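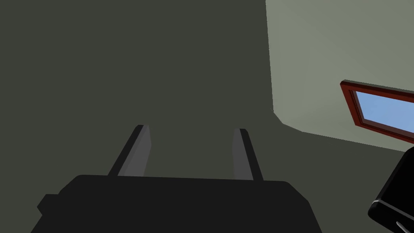
4.3 Before the first shift with the gripper

The Brostden brochure says the cell frees your packers for better work. At Norkville it freed them to stand beside it and clear jams. Plan for that.

1. Open the two fingers fully and check that nothing sits between them.

2. Run the pick cycle in the simulator first. A clean run there proves the path. It says nothing about crushed cartons.

3. Set the speed to 30 percent. Leave it there for the first 400 picks, whatever the sales sheet promises.

4. Write down who answers a stop on each shift. If the list is blank, the nearest packer will end up doing it on top of a full quota.

CAUTION: Keep hands away from the fingers until the stop light is steady. An open gripper can close without a sound.

Note: The rated output of 3000 picks per shift assumes no stops. Skosdale saw nearly 40 stops a shift through January. Do not cut the crew on the rated figure.

5. Ask the packers what slowed them down, and log their answers with the fault codes. Go to 4.4 when both logs are signed.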